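Welcome, and thank you for stopping by! Every February, when the winter break is nearly over and the Irnunthorpe Over-35s start thinking about the second half of the season, the same questions land in my inbox. I've tried to gather them all on one page, so please have a read before you write to me (though I do like getting mail, so write anyway if something is missing). This page was last gone over in November 2019.

## Joining the team

**Do I need to have played league soccer before?**

Not at all. We have people who played in college and people who hadn't kicked a ball since grade school. The first few weeks may feel fast, and your legs will certainly complain, but everyone gets a fair run. If you're nervous, come and watch a practice first. Stand by the far goal where it's out of the wind and somebody will come over and say hello.

**How old do I have to be?**

The name is a bit of a giveaway, but the league does allow each team 2 players under 35 in a match squad. Those spots are usually taken by the start of the season, and we keep a short waiting list for them. If you turn 35 partway through the year, you count as an over-35 from your birthday onward, even if that happens to be match day.

**Can I play for you and for another club at the same time?**

You can, as long as the other club isn't in our division. We have a couple of players who also turn out for Grustdale in the midweek indoor league and it has never caused trouble, apart from the odd tired hamstring. What you can't do is switch between two teams in our own division after the transfer window shuts. The league is strict on this, and the points come off the team and not the player.

**What does it cost?**

The yearly fee is $158, and you can pay it all at once or in 3 parts. It covers field rental, referees, league registration and your match shirt. It doesn't cover shorts, socks, shin guards or the breakfast burritos after away games, which are between you and your conscience. If money is tight, please just tell me quietly. We'd much rather have you on the field than lose you over a fee, and it goes no further than me.

## Practice and match days

**When do I find out if I'm in the squad?**

The list goes up on the team page two evenings before each game. I know that feels late if you have family plans to juggle, and I'm sorry – I wait as long as I can so that people carrying knocks have a chance to recover. If you already know you can't make a date, mark yourself out early. It saves me a whole evening of phone calls.

**Will I get to start?**

Over the season, yes, if you come to practice fairly often. We have rolling substitutions, so starting matters less than you might think, and a player who comes on after fifteen minutes and goes again after halftime often gets as much of the ball as anyone. Goalkeepers are the exception. If you are a goalkeeper, please get in touch right away, whatever your age and whatever the state of your knees!

**What kind of shoes should I bring?**

Molded cleats are fine on our home field for most of the year. Metal studs are allowed on grass but not on the artificial field at Grustdale, where they check at the gate and will send you back to your car. I keep two pairs in my trunk and have been glad of it more than once.

**What happens if the weather is bad?**

The home team has to call a game off at least three hours before kickoff. After that it's up to the referee, and ours tend to be hardy. For practice, the rule is simpler: we go ahead in rain and we stop for lightning. If the field is frozen we go for a run around the reservoir instead, which is less fun but does wonders for the second half of games.

## The Lireck Cup

**What is it, and are we in it?**

It's the knockout cup for all the over-35 teams in the county, and yes, we enter every year. The winners get $1,000 toward club costs and a trophy that is frankly too big for any shelf we own. We reached the semifinal once and lost to Dong on penalties, and if you'd like to hear about it, buy Gebhard Aigner a coffee and clear your afternoon. He took the fourth one.

**Can new players appear in cup games?**

Only if they were registered before the first round. That's why I nag people about forms! You also can't play in the cup for two different teams in one season, even if the first team has already been knocked out.

**Is there extra time?**

No, cup games go straight to penalties. Everybody over forty voted for that one.

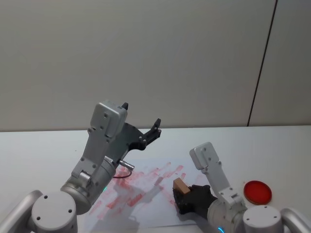

Registration forms for the second half of the season can be handed to me at practice or sent in by email, and either way I'll write back to confirm that I have yours. If you don't hear from me within a week, please give me a nudge.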